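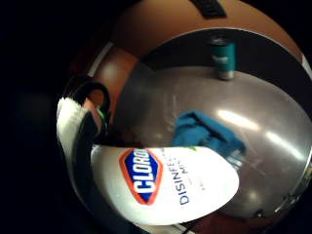 Section 5. Setting up the speaker list for a public hearing

Okay, so you've got Relora installed and your township's name is showing in the top bar. Now we get to the part I use the most, which is the speaker list. I ran it for the Gududar budget hearings all last spring, and I've written these steps the way I'd talk you through them if I were sitting next to you with a coffee. Set it up the day before if you can. I've done it with people already filing in and I don't recommend it!

Before you start

You'll need your clerk login (the regular staff login won't show the Hearings tab), the final agenda with item numbers, and your town's rule on how long each person gets to talk. If your council changes that rule by vote on the night, don't worry, see step 8.

Creating the hearing

1. Click Hearings, then New. Pick "Budget" as the type. There's also a "General" type, but it leaves out the tax levy items and you'll end up typing them in by hand.

2. Enter the date and start time of the hearing. Relora fills in today's date, so change it! A draft I made for our March hearing still says 2026-01-02 at the top and I can't get rid of it, it just sits there in my archive.

3. Type in the agenda items exactly as they appear on the posted notice. Same numbers, same wording. I copy and paste from the notice one line at a time (pasting the whole thing works too, but sub-items get flattened and 4a turns into 5).

4. Under Ordinance or Resolution, put the number if there is one. Ours was Resolution 2923. Leave out the word "Resolution" – the printout adds it for you, and otherwise you get it twice.

5. Click Save Draft. Nothing is public yet.

Caution: Don't click Publish until your attorney or manager has looked over the item wording. Once a hearing is published you can fix a typo, but the old version stays on the public page with a line through it.

Setting up sign-ups

6. Open the Speakers tab and choose how people can sign up. You get three boxes: online, phone, and at the door. I check all three. Online sign-ups close by themselves when the meeting starts, and door sign-ups stay open until you close them.

7. Set the maximum. The box comes filled in with 40, and for most nights that's plenty. For a school or property tax hearing I'd go higher. The system will take up to 1000 names, which I hope you never need.

8. Set the time per speaker. You can change this in the middle of a hearing with the little clock button, and the new time applies from the next person on. It won't cut anybody off who's already talking.

9. Decide on the address question. Some towns ask for a full street address, some only ask whether you live or own property in town. Relora lets you collect the full address and show only the street name on the screen, so that's what I do, but check what your own rules say.

Note: If somebody signs up for two items, they'll show up in both lists. I used to think this was a mistake and deleted the second one. Please leave it alone, they get to speak on both.

Running the list on the night

10. Log in on the clerk's laptop and open the same hearing on the display screen. Use the View link for the display and never your own login, or the whole room gets to see the phone numbers.

11. Click Open Item when the chair opens that item, and Call Next for each name. If the person isn't there, click Hold. Held names go to the bottom of the list for that item and come up again before you close it.

12. When the chair closes comment, click Close Item. Wait for the gray bar before opening the next one. It takes a few seconds and it feels longer with a full room looking at you.

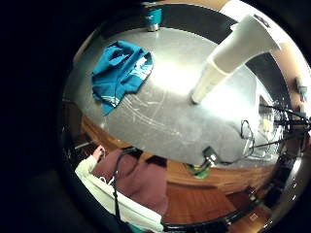
One clerk over in Makora wrote to tell me that she never uses Hold at all. Her council wants every name read out twice in a row and then dropped, and she found that "Skip" does the same job with a cleaner record afterward. She also said that Skip can't be undone once the item is closed, so she reads the second call nice and slow. I tried it her way for one meeting and went back to Hold, but if your bylaws say two calls and done, go with Skip.

If something goes wrong

The display freezes: Refresh the display only. The clerk's side keeps going and no names are lost.

The timer keeps running after somebody sits down: Click Call Next anyway. The minutes will show the full time, and you can fix that under Edit Times for up to five days.

Online sign-ups aren't coming in: Nine times out of ten the hearing is still a draft. Go back to step 5 and see if there's a Publish button waiting for you. If it's published and still nothing, check that the link on your town website points to the new hearing. Ours pointed to last year's for over a week, oops.

You use Teuber for your minutes: Export the speaker list as plain text and import it before you start typing. If you import it afterward, Teuber puts the names above the call to order and you'll be moving them one by one. The export button is under Reports, and the column settings for it are in Section 6.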